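About Janier

Janier is a small game studio in Trurnville, and if you've found this page you have probably played Guvetti, or somebody you love has played it at you from the other end of the couch. Either way, hello, and we're so glad you came!

Jamshid Nikzad and Zineb Zaki started the studio after years of porting other people's games to consoles. They had an idea for a slow, friendly puzzle game set in a harbor town (that was Guvetti), and they built the first version in Zineb's spare room with 2 secondhand desks and a heater that hummed so loudly it ended up in the soundtrack. The game has 233 puzzles now, and yes, we still get letters over number 80. We read them all, even the cross ones.

There are more of us these days. Joaquim Quintela draws the towns and the boats, Hajar Abdelaziz writes the music and most of the jokes, and Parisa Jafarzadeh looks after testing and answers the support mail, usually before lunch. Our next game is called Boutros, and it's a good deal bigger than anything we've tried before. It will come to PC first and to consoles when it runs there the way it should, and we'd sooner make you wait than patch it for a year.

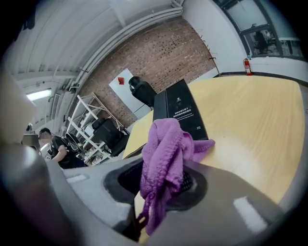
Purple cloth, black box, and a tabletop.

We stream from the office every Wednesday, three of us at a time, and you're welcome to drop in and ask us anything you like. School groups can write to Parisa through the contact page to set up a visit.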